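울우드 생활소식 8월호
정리 코너: 모형 과일과 그릇, 작업대 치우기

8월 16일 작업대 정리 시간에는 모형 과일과 채소를 다뤘습니다. 소품 상자를 정리하다 보면 과일 모형은 늘 마지막까지 남습니다. 모양이 제각각이라 칸막이 상자에 잘 들어가지 않고, 쌓아 두면 굴러떨어집니다. 이번에는 물결무늬 테두리 그릇 하나를 기준으로 삼아, 그릇에 담을 것과 따로 보관할 것을 나누기로 했습니다.

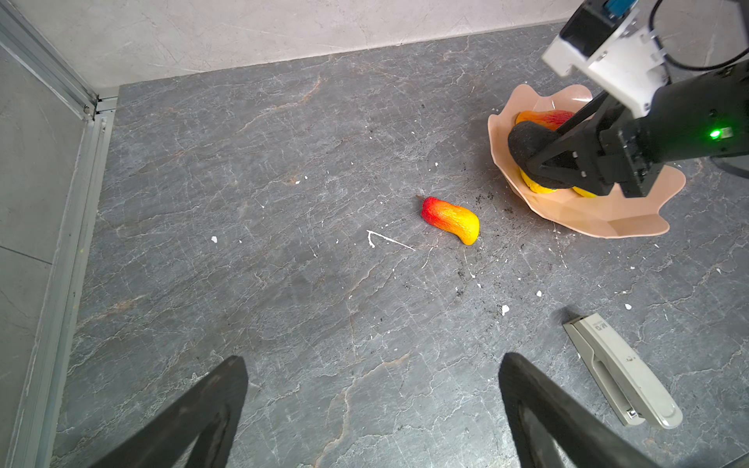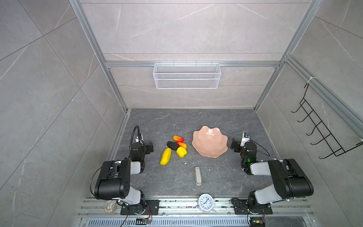

두 사진 모두 돌무늬 작업대 위의 모형 망고와 물결 테두리 그릇.

위트 브림은 그릇을 기준으로 삼는 방식에 다 찬성하지는 않는다고 전해 왔습니다. 그릇에 담으면 꺼내기는 쉽지만 가지처럼 긴 것은 결국 밖으로 나오게 되니, 처음부터 긴 것과 둥근 것을 나누는 편이 낫다는 의견입니다. "저는 길쭉한 모형은 얕은 서랍에 눕혀 두고, 레몬처럼 둥근 것만 그릇에 담습니다. 그릇은 다 비웠을 때 엎어 두면 안쪽에 먼지가 앉지 않아요. 그리고 과일보다 상판을 먼저 닦으셨으면 합니다. 부스러기가 있는 상판에 내려놓으면 닦은 모형을 또 닦아야 합니다."

의견을 반영해 순서를 다음과 같이 고쳤습니다.

먼저 상판 위의 물건을 모두 한쪽으로 옮깁니다. 스테이플러나 리모컨처럼 소품이 아닌 것은 이때 제자리로 돌려보냅니다. 한 번 섞여 들어가면 다음 정리 때까지 찾지 못하는 일이 많습니다.

다음으로 마른 솔로 부스러기를 쓸어 내고, 물을 적셔 꼭 짠 천으로 닦습니다. 무늬가 있는 상판은 얼룩과 무늬가 잘 구분되지 않으므로 손바닥으로 한 번 훑어 보는 것이 확실합니다. 말라붙은 자국은 젖은 천을 4분 동안 덮어 두었다가 닦습니다. 긁어내는 도구는 쓰지 않습니다.

모형은 마른 천으로 닦되 꼭지 둘레는 면봉을 씁니다. 색을 칠한 모형에는 알코올을 쓰지 마십시오. 붉은색부터 벗겨집니다.

마지막으로 긴 것은 서랍에, 둥근 것은 그릇에 넣습니다. 고추나 피망 모형은 크기를 보고 정하면 됩니다. 철망 바구니에 넣어도 되지만 꼭지가 망에 걸리기 쉬우니 바닥에 천을 한 장 까는 것이 좋습니다.

소품 목록도 함께 손보고 있습니다. 현재 목록에 오른 소품은 모두 804점이고, 이 가운데 보관 위치를 적은 것은 377점입니다. 나머지는 컨컴 창고의 선반 번호가 바뀐 뒤로 고치지 못했습니다. 새 번호표는 선반 왼쪽 기둥에 붙어 있으니, 물건을 꺼내 쓰신 분은 반납할 때 그 번호를 목록에 적어 주십시오. 예전 번호는 지우지 말고 줄만 그어 두시면 됩니다.

다음 정리 코너에서는 주방 소품 가운데 접시와 컵을 다룹니다. 식기 보관법에 관한 의견은 소식지 편집부로 보내 주십시오. 천 소품은 11월호에 싣습니다.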